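Workshop Notebook – Small Mechanisms Bench
Entry of 22 May 2025
Subject: Planetary gear set, Niltard reducer, layout and trial assembly

The Niltard reducer was opened in March following a report of uneven running under light load. The housing and the ring gear were passed to the Cloutier bench for cleaning and remain there. The present entry concerns only the internal parts: the small spur gears, the larger gear, and the flat ring that carries them.

All parts were set out on the dark gray cloth. The cloth is to be kept for this purpose and is not to be used for wiping. Small steel parts show up well against it, and the weave keeps them from rolling. The small gear was examined first. Its face is bright with fine turning marks and the body behind the face is dark. It has sixteen teeth.

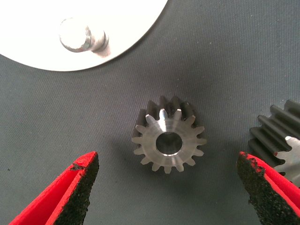
Adel Hamdy
Bench Supervisor, Small Mechanisms

Bores were checked with the plug gauge from the Osen set. All passed. The gauge was returned to its case and the case to drawer 2. Colleagues are reminded that the Osen set is signed out by the drawer and not by the piece.

No burrs were felt on the tooth tips. One gear had a slight roughness at the edge of the bore, which was eased with a fine stone and checked again. No material was taken from the tooth flanks, and none should be until the running test has been repeated.

The carrier ring was then inspected under the bench lamp. The glare from the lamp makes the face difficult to read, and the ring must be turned several times before the light marks become clear. Fine scratches and short scuffs cross one part of the face at various angles, with a few darker nicks toward the outer edge. They catch a fingernail only slightly. A faint concentric tool mark circles the central hole and is taken to be original. I do not consider any of this marking to be the cause of the uneven running, but it is recorded so that later wear can be told apart from it.

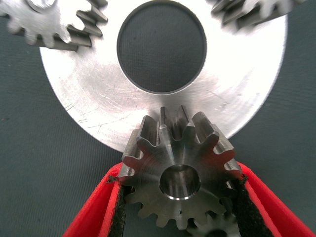

Carrier ring with scuffing at lower left; small spur gear in front.

The ring was laid on the surface plate and showed no rock. The Irnholm drawing for this unit, sheet 137, gives the flatness limit for the carrier and the position of the pins. The sheet in our binder is an older issue with a pencil correction in the margin. A clean copy has been requested. Until it arrives, the pencil figure is to be treated as unconfirmed – please do not copy it into other records.

Trial assembly was done dry, with no grease on the pins or in the bores. Each gear should go down over its pin under its own weight. Where a gear stops partway, it is to be lifted off, turned slightly and offered again. It should not be pressed.

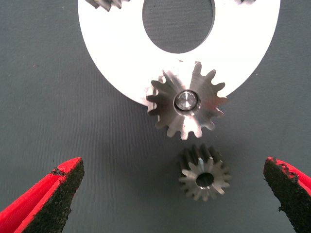 Side play on the pins was judged by hand only and seems even from one position to the next. A proper reading with the dial indicator is still to be taken. The indicator stand is on loan to the Cloutier bench and should come back with the housing.

Unit counter on receipt: 2,649 hours. Entered in the service card.

Outstanding:
Dial reading at each pin.
Clean copy of sheet 137.
Return of housing and ring gear.
Grease for final assembly – the open tin is nearly finished, and a new one is to be drawn from stores.

Parts are to stay together in the shallow tray with the Niltard label until the housing is back. Please do not merge them with the gears from the other reducer, which are close in size and easily confused.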